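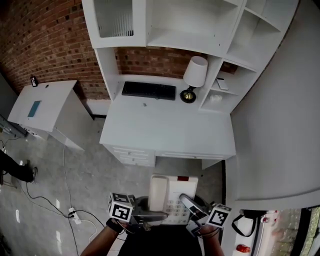
The last landline on Vachon Street belongs to Clifford Paquette, and he pays $24 a month to keep it. His building in Haltotthorpe has 390 units, and the phone company stopped selling new copper lines there years ago. Anyone who gives one up can't get it back. Plenty of people who work from home still like a corded phone at the desk, a plain white one that goes with a white desk and a lamp, even with a smartphone lying on a shelf nearby. Paquette is one of them. He does bookkeeping for small shops and spends most mornings on calls.

"The sound is better and I never have to charge it," he says. "My clients have had the same number for me since I started."

Keeping it may get harder. In March the building's owners told tenants that the old wiring in the basement would be pulled out during repairs. Residents can move their numbers to an internet line, which needs an adapter and won't work in a power cut unless there is a battery behind it.

Dale Li, who repairs phones from a shop near the station, sells those adapters. He says most older handsets work fine with them, though rotary models often don't. Setup takes him 6 minutes if the router is close to the desk.

Paquette has asked for a price but hasn't signed anything. His number ends in 711, and he wants it in writing that he can keep it. The owners have promised him an answer before work starts on his floor.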